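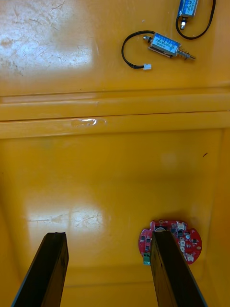 Wrist view, yellow tray: red round board on the near floor, two solenoids past the ledge.

February 14, 2019
By Hanna Hladun

Search this site Go
Print | E-mail

Ticket 1548: gripper closes early on the round board
Project: Mesby, pick set
Status: open, waiting on relabel

Reported: The model trained on the Mesby set starts closing before the fingers are down around the red board. The solenoids pick fine from the same tray. Bralent asked whether the wrist camera had shifted.

Checked first: Camera mount and finger offset. Both match the July calibration sheet. Restarted the recorder, no change.

Checked second: Glare. The yellow plastic throws back big white patches, and one of them sits near the left finger on the lower floor. Moved the lamp and ran 26 more episodes. Early close still showed up in five of them, so the lamp is not the main problem.

Checked third: The examples themselves. Went through all 1041 episodes by hand. In a lot of the board episodes the operator brought the right finger in over the board and then nudged sideways before going down. The close label was set at the nudge — too soon. The solenoid episodes don't have that move in them.

Done so far:
- Flagged the nudge episodes and pulled them from the training split.
- Asked operators to line up with the board between the fingers before lowering.
- Left the lamp in its new spot.

Still to do: Miettinen to fix the label script so that close is taken from finger travel. Retrain after that and run the board alone, then with the solenoids back on the upper panel. Please don't delete the flagged episodes. Bestness wants a copy of the raw files.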